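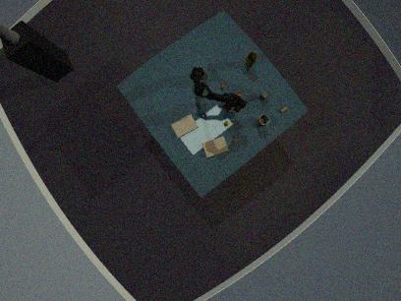

The practice table in the simulator, with the arm over one of the small orange pieces.

Home | Teams | Rules | FAQ | Contact

Trulow Robotics Club: Frequently Asked Questions
Posted by the club office, February

Do I need my own robot?
No. Everyone starts in the simulator, and most members spend their first term there. The real arm at the Ralham workshop is for teams that have passed the simulator check.

What is the simulator task?
Your program picks up small objects from a square table and puts them where the task card says. The table also has a cup, a bowl, a sheet of paper and some cardboard on it. Knocking over the cup costs points.

How is a run scored?
A run is worth up to 111 points. You need 80 to pass the check, and you need it on 3 runs in a row. Layouts change between runs, so fixed positions will not get you through.

How big is a team?
Two to four students. If you sign up alone, we will place you.

Is there an age limit?
Members must be 12 or older by the start of term.

Can I work at home?
Yes. The simulator runs on most laptops, but slowly on older ones — turn shadows off in the settings if it lags. Save your logs, as we ask for them with each entry.

Where is the final?
Prisenside Hall. Teams that pass the check get the schedule by email.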